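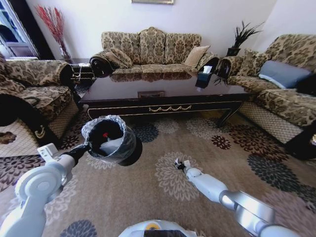

*Flowers on beige, with a coffee table trimmed in gold swags.*

# Lalberg: a day out at a carpet mill

Posted 22/01/2021, from notes made the September before last. The notes have been in a coat pocket and parts of them have been through the wash, so if a process seems to jump from wool to finished carpet with nothing in between, blame the 60-degree cotton cycle.

Lalberg is not on the way to anywhere. The railway gets as far as the next valley and loses interest, and from there you take a bus that stops at every farm gate whether or not there's a farm behind it. I'd gone because the Flesivov mill opens its doors to the public on one day a year, and because I had been choosing a rug for my own front room for so long that I'd begun to think the trouble lay in my not knowing enough about rugs. It's a common mistake. I know a good deal more now and the boards are still bare.

## Getting in

The leaflet said gates at 10. At 10 the gates were shut and a queue ran down past the weir, very good-humoured, with flasks. Most of the people in it were local and had come last year as well. The woman ahead of me had worked in the finishing room for most of her life and came every September to make sure they were still doing it wrong.

When the gates did open we were given a sticker, a pair of foam earplugs and a hard hat. The hats were for the dye house only, but once handed out they couldn't be handed back until the end, so everyone wore them all day, including in the tea room. Children got a ball of yarn. By lunchtime you could follow most of the children's movements by simply looking at the floor.

## The wool store

The tour starts where the wool does, in a long stone shed that smells of sheep and wet cardboard. I liked it very much. The bales are stacked to the roof and each has a ticket stapled to it giving the weight and where it came from, and our guide read out several of these with real feeling.

There was then a short talk on why carpet wool isn't jumper wool. Carpet wool is coarse and springy and comes from sheep that live on hillsides and have a bad time. Jumper wool comes from sheep that have had things easier, and goes flat if you stand on it. We were passed a handful of each with our eyes shut and invited to say which was which. I got it wrong. So did the man from the local paper, who wrote it down the other way round.

## The dye house

I'd expected vats, and vats there were, along with a great deal of steam and a floor you had to walk on like a penguin. The mill keeps its colour recipes in a row of ledgers going back further than the building does, the first building having burned down and the ledgers having been at somebody's house at the time. There are 300 recipes still in use. A glance at the shelf of sample hanks suggested that a fair number of them are beige.

I asked about the beige. It is apparently the hardest thing they do. Anyone can dye a red, the guide said, and people will forgive you a red that's slightly off, but a beige that drifts goes pink or goes green and the customer rings up. They match it by north light at a window at the end of the shed, and if the day is too dull they stop and wait for a better one. Lalberg being where it is, I imagine there's a fair bit of waiting. There is a lamp that's supposed to do the same job. It was in a box under the window with a plant on it.

A few things I wrote down here and can still read:

- maroon fades slowest, and grey fades "towards whatever you were hoping it wouldn't"
- the water comes straight off the hill and is soft, and they are insufferable about it
- don't touch the rail

## The looms

Put your earplugs in before the door opens, not after. I mention it as somebody who was still rolling the first one between finger and thumb.

The weaving shed is the thing people come for and I have no complaint about it. The oldest loom is called the Boutros, after the firm that built it, and it takes up the whole of one wall. It makes a noise like a cutlery drawer being thrown downstairs over and over by someone with a good sense of rhythm. The newer looms beyond it are quieter and faster and drew no crowd at all. We all stood in front of the Boutros with our mouths slightly open, watching a peony come up out of it a row at a time, upside down.

The guide couldn't make himself heard, so he'd brought cards. He held them up one after another with the air of a man who has done this before and would like it noted. One said 2,000 ENDS OF YARN. The next said ALL THREADED BY HAND. The one after that said PLEASE DO NOT LEAN, and he held it up for rather longer than the others, in my direction.

What I hadn't understood before is how little room there is for improvising. A flower on a carpet is a grid. Somebody has sat down with squared paper and decided which square is petal and which is ground, and once that's done the loom will repeat it until told to stop. Curves are a matter of steps small enough that you don't notice. Stand close to any floral carpet and it turns into staircases, and I've been annoying people with this in hotel corridors ever since.

## Upstairs, where the flowers come from

The design room is on the top floor and blissfully silent. They'd laid out old point papers on trestle tables, each one painted square by square, and this was the part of the day I'd have paid for separately. Roses, mostly, in the older ones. Then a long spell of ferns. Then a decade of orange circles which the mill seems to regard as an illness it has got over.

The big shaggy-headed flowers, chrysanthemums or things that would like to be, have been in the range in one form or another nearly the whole time. They sell because the petals are all roughly the same shape, so they hide a join, and because a large flower breaks up the look of a large floor. They also hide biscuits. This last point was made by the designer with complete seriousness. A plain carpet shows everything you drop on it, while a busy one in three or four colours will let you put off the hoovering until you're expecting guests.

She had views on furniture, too. People buy a patterned rug, she said, and then stand the largest thing they own on the best part of it. Her advice was to draw the table on a sheet of newspaper, cut it out and move it about the floor for a week before buying anything. I've done this. The newspaper looks very nice.

On the question of whether a fancy table can live with a fancy rug, she was all for it. A bit of gilt on the woodwork and flowers underfoot was how every front room in the valley used to look, and she thought the fashion for having one interesting object and apologising for it with grey was on its way out. It wasn't, but it was a kind thought.

## Lunch

Lunch was in the old canteen, in hard hats. There was soup, described on the board as soup. The cake stall was run by the Salleo bakery from the square, and I'd recommend the one with plums and advise against the one with seeds unless you have the afternoon free. Tea came out of an urn that was itself, according to a small brass plate, an exhibit.

## Finishing, and the shop

After lunch you see the carpets being sheared, which is a sort of haircut carried out by an enormous cylinder, and then inspected on a sloping table by people with tweezers. They find the odd missing tuft and sew it in. My acquaintance from the queue had stationed herself at the end of this table and was watching with her arms folded. Nobody asked her to move along. One of the inspectors brought her a chair.

The shop comes last, as shops do. It's mostly roll ends and rugs with something wrong with them, and a label telling you what. I spent a happy half hour trying to find the faults without looking at the labels and managed it once, on one where the border stopped partway down a side and started again as a different border. It was my favourite thing in the building. It had been sold before I got there, to the man from the local paper.

I bought a sample square in maroon and dark grey, big enough for one foot. It's by the bed. I alternate.

## If you go

- The open day is in September and free. The car park isn't, and is also a field.
- The bus back leaves from the opposite side of the square to the one with the bus stop.
- Wear shoes with some grip for the dye house.
- There's no lift to the design room, but they'll bring some of the point papers down if you ask at the gate.
- There wasn't an open day last year, for the usual reason. The mill's noticeboard says they hope to manage one this September, and asks whoever still has the hats to bring them back.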